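Peiyu Ren
1/ I have been learning the piano accordion for 12 months as an adult with a mortgage, and I have some notes. This is a thread. Mute me now if you live in Giltville and share a wall with me, you've suffered enough.

2/ The instrument first. It's a Grasso, second-hand, red pearl finish, and it weighs about the same as a healthy toddler and is roughly as cooperative. I bought it from a bloke called Eugeniusz Kubiak who had it under a bed. He played me one waltz on it before he'd take the money. I have not been able to make it sound like that since.

3/ The case smelled like mothballs and someone else's Christmas. Still does. I've tried bicarb, sunshine and a bag of coffee beans. Now it smells like mothballs, someone else's Christmas and a café.

4/ You can't see the bass buttons. This was news to me. There are rows and rows of them on the left-hand side, facing away from you, and you find your way around by feeling for one button with a dent in it. The dent is C. Everything else is faith.

5/ For the first month I lost the dent every time I changed direction on the bellows. I'd be halfway through something cheerful and the left hand would wander off into a different country.

6/ My teacher is Felicidad Talavera. She has taught kids for decades and adults under protest. Kids, she says, play a wrong note and keep going. Adults play a wrong note, stop, apologise to the room, explain what they meant, and start again from the top.

7/ I said sorry, I'd try to stop doing that. She wrote something in her notebook.

8/ Practice schedule, as agreed with Felicidad: 30 minutes a day. Practice schedule, as performed: nothing for four days, then two hours the night before the lesson, then a heat pack on the left shoulder.

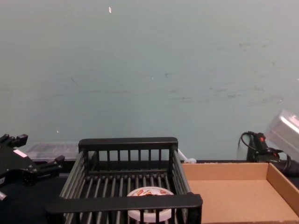 THINGS PEOPLE SAY WHEN YOU TELL THEM

9/ "Oh, like a squeezebox?" Yes.

10/ "My grandfather played the accordion." Everyone's grandfather played the accordion. I've started to wonder who was in the audience.

11/ "Can you play the one from the French movie?" I can play the first eight bars of the one from the French movie. I can play them quite slowly. After that you'd need to hire somebody.

12/ "Do you know the difference between an accordion and an onion?" I do, thank you. I've heard it from my dentist, my sister-in-law and a man fixing the dishwasher. People cry when you chop up an onion.

13/ Tarek at work has never made a joke about it at all, and I find that much more worrying.

BELLOWS, A GRIEVANCE

14/ Nearly all beginner books start with the right hand, as if the thing were a small piano you'd strapped on for a dare. The right hand is the easy bit. I had six years of piano as a kid, the right hand thinks it's on holiday.

15/ The bellows are where the music is. Loud, soft, phrasing, breath, all of it comes from your left arm hauling a concertinaed cardboard box in and out at exactly the speed your brain isn't thinking about. Run out of air mid-phrase and it makes a noise like a disappointed goose.

16/ Felicidad's exercise for this is to hold one note and open the bellows as slowly as you can. Then close them as slowly as you can. No tune. She wants 15 seconds each way with no wobble in it. My wobble has its own wobble.

17/ The neighbour's dog joins in on the closing half. He's flat, but his dynamics are lovely.

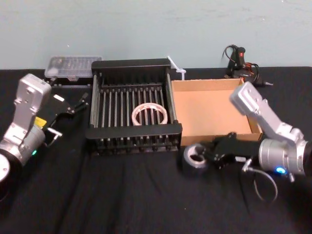

18/ Same exercise again with the metronome on, because apparently I wasn't humbled enough. I use an old wind-up Derkier that ticks slightly unevenly unless you put a folded coaster under one corner. For months I assumed the unevenness was me. It was partly me.

19/ Some of you asked about straps. Get decent straps. The ones that came with mine had the padding of a seatbelt, and I played through most of winter with a groove in my collarbone. New ones were dear and worth every cent. There's also a back strap that joins the two together, and without it the whole thing slides off toward your elbow during anything lively.

20/ Sit down, too. I know standing looks better. You've not earned standing. I tried it in the hallway mirror and pulled something near a rib.

THE CONCERT, SO CALLED

21/ Every November the Flallidden folk club has an open afternoon. You put your name on a sheet and you get two tunes. Felicidad put my name on the sheet. I found out when I saw it there, in her handwriting, underlined.

22/ I was on after Aslak Løken, who plays a fiddle he built himself and has the sort of calm I associate with lighthouses. He did a lullaby. A woman in the second row was dabbing at her eyes. Then I got up and undid the bellows straps, and one of them pinged off the music stand.

23/ First tune: a polka in C. C because of the dent. It went all right! I took it a bit fast and the left hand stayed in the same country the whole way through. Someone tapped a foot. I'd like it minuted that someone tapped a foot.

24/ Second tune: the waltz Eugeniusz played me, or what I remember of it. I'd written it out from memory, with a big gap in the B section where I'd just put "etc". I do not recommend performing from sheet music that says etc.

25/ I hit the gap, stopped, and opened my mouth to apologise to the room. Felicidad, from the back, quite loudly: "Keep going." So I played the A section again and finished there. It was a short waltz. People clapped the way people clap when there's a tea urn waiting.

26/ An older fella came up afterwards and told me the B section goes up where I'd been going down. Hummed it right there beside the lamingtons. I asked him to do it again and sang it into my phone, so somewhere in my voice memos there's a recording of me and a stranger humming with our mouths full.

27/ It's called something in Polish that neither of us could spell. If anyone knows a waltz that starts with a long pickup, sits on the dominant for ages and then goes up (UP) in the second half, my replies are open.

28/ Questions I've had while typing this. No, you don't need to read music to start, but it helps with the right hand. Yes, smaller ones exist, and if you're unsure get a 48 bass and save your back. No, I won't be posting the recording.

29/ Yes, it's loud. There's no volume knob. I've tried playing inside the wardrobe with the coats and it took the edge off for the neighbours, but the coats now smell like the case.

30/ Cost, since three of you have asked: the secondhand ones vary wildly, and a cheap one with leaky bellows will eat whatever you saved. Press the air button and let it hang open. If it drops like a lift, walk away. Take someone who plays, if you know someone. Everyone's grandfather, for instance.

31/ Next on the list is a tango Felicidad picked out. It has four flats. The dent is no use to me there at all. I've been at it since 2 this afternoon and have got as far as bar six, and the dog's gone inside.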